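We use cookies to remember your preferences and to improve your reading experience. Accept all | Manage choices

The Irkisia Rules

24 February 2023
By Kenna Gillies

When Great-Uncle Pollock died he left the house to the bank, the car to the scrapyard and his poker set to whichever of his nieces wanted it more. The solicitor read this out twice, hoping it would improve.

Angeliki Dimitriou wanted it because her cousin did. Her cousin Flora wanted it because, in the winter of the burst pipes, Pollock had let her win 1,257 matchsticks off him and had never asked for them back. They agreed to settle the matter with a game, using the set itself, on the orange-brown table he had always played on.

Angeliki got there first and unrolled the mat. It was round and green and said TEXAS HOLD 'EM POKER along the far edge, in case anyone had come for whist. She opened the black case, put the red-backed cards down on the bare wood and then stood about, feeling like a vicar before a thinly attended wedding. 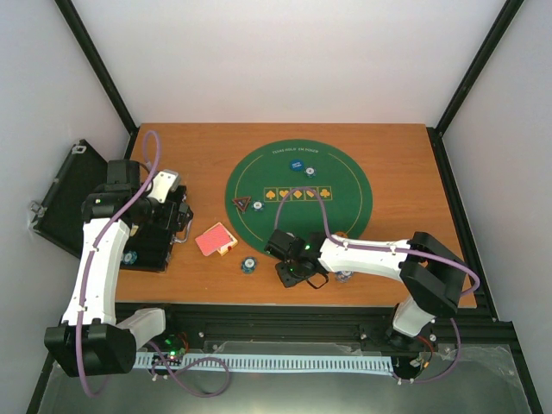

The First Hand

"We play Irkisia rules," said Flora, who had kept her coat on.

"There are no Irkisia rules."

"He taught me them. A heart beats anything if you're the younger."

Angeliki was the elder by 5 weeks and had been hearing about it all her life. She dealt. She had learnt on a ferry to Soramden, from a man who sold bath plugs, and she dealt the way he had, as though the cards were slightly too warm. Flora picked hers up, sighed and pushed a blue-edged chip forward with one finger.

"What's that worth?"

"What do you want it to be worth?"

They thought about this. Pollock had valued his chips afresh every evening, according to who was losing. A white one might be a penny or it might be the washing-up for up to 3 days.

"The washing-up," said Angeliki.

"Whose?"

"Yours. You've a bigger family."

By the third hand they had stopped stacking anything. Chips lay among the cards and off the edge of the mat, and an orange-and-white one had gone back to the black tray after an argument over whether it had ever been bet. Flora said it was resting. 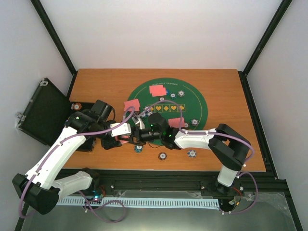
Reading time: 3 minutes

"You're letting me win," Flora said at last.

"I'm not. I've got nothing. I've had nothing since you sat down."

"He used to say that."

Angeliki looked at her cards, face down on the green, and tried to remember what they were. She had a feeling one of them was good. It was the sort of feeling that had once bought her a half share in a Flusomeck, a machine for peeling eggs — she still had the half.

"I'll stop if you'll take the case," she said. "I'll have the mat."

"What use is a mat without chips?"

"What use are chips without a mat?"

Flora undid the top button of her coat. Outside it had started to rain, and the bus was not due for ages.

"Deal again," she said. "And hearts are still high."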